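Lulline (bin-picking kit)

From the Girkham Workshop Wiki, page last edited 03/04/2026

Lulline is a bin-picking kit for robot arms that somebody already owns. It's sold by Bratu, a small firm in Skitedthorpe, and it's meant for workshops that have an arm sitting about and would like it to pull mixed things out of a box without being taught each one. I've been using it at Girkham since August, so I'm writing this page in the first person and the wiki editors have kindly let me get away with it.

What you get

The kit comes in 3 parcels. There's the software on a small computer, a depth camera with its bracket, and a box of what Bratu calls dressing parts – ties, straps, hose clips and a length of sleeving. You don't get an arm, a gripper or a bin. The price when I ordered was £900 for the first year, with the camera yours to keep if you stop paying. I did ask whether you could buy the thing outright and the answer was no, which I still grumble about.

Setting up

Valeriano Sotomayor wrote the manual, and it's a good one, with proper drawings and very little waffle. His advice is to start with a plain grey bin with sloping sides and to clamp it down hard. I skipped the clamping on my first go and wasted an afternoon! Every time the gripper nudged a wall, the bin crept along the table and all the measurements went off with it.

The cables want more thought than the software does. Lulline likes to turn the wrist a long way round to get at awkward things, so the cables need a generous loop by the last joint, tied at both ends of the loop and again further up the arm. 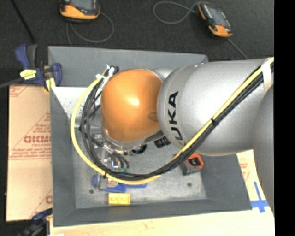 Too much slack is a nuisance as well, mind you. A floppy loop can hang down between the camera and whatever you're after, and then the software decides there's nothing there. I keep mine short enough to clear the bin walls and go over the ties before each long run.

How well it picks

Blocks and boxes are easy. Hand tools are middling, and anything black and knobbly is a pain, particularly when it's lying up against something else black. In my longest test I logged 1,423 tries and it dropped far more of the dark things than the bright ones. Small items in the corners are the other weak spot, as the fingers tend to meet the wall first.

Vlasta Tichý answers the support emails and has been lovely about my many questions. She got me to lower the approach speed and turn on the corner setting (it's on page 4 of the manual, and it's off when the kit arrives). That helped quite a bit with the corners – the black stuff is still hit and miss.

Versions

Mine is the second version. The first used a separate lamp on a stand, and people selling theirs on sometimes leave the lamp out, so do check before you pay. The brackets don't swap between the two.

See also: Suction cups; Cable dressing; Bin walls and how steep to have them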